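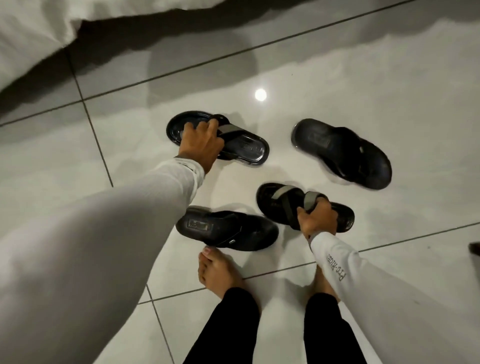 Hello again from Skulldale! My January promise was a tidier bedroom, and I've finally got as far as the shoes. Tímea Major wrote in to say hers live in pairs at the foot of the bed, so I'm copying her (thanks, Tímea!).
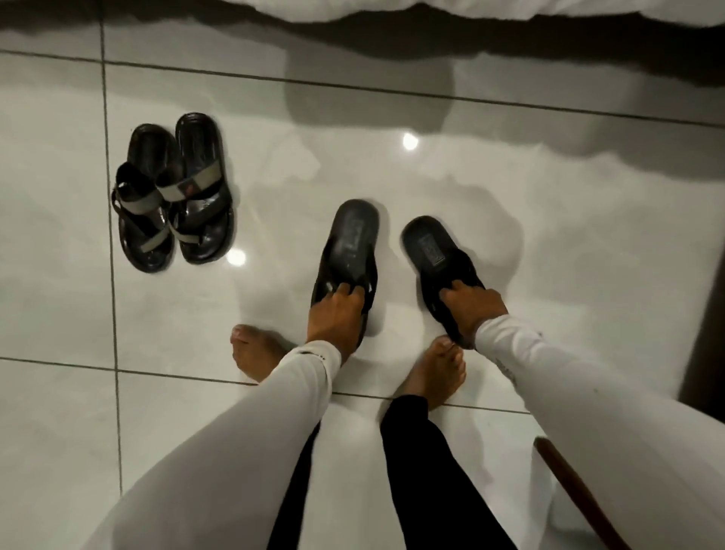
Black sandals, getting paired up by the bed.

I used to kick mine off anywhere and then hop around at 6 in the morning hunting for the left one. Now they get lined up before lights out, and so far I've kept it going 18 nights,
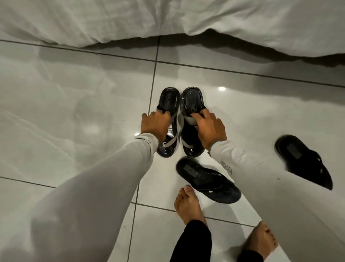

which is a record for me. Closet next, wish me luck!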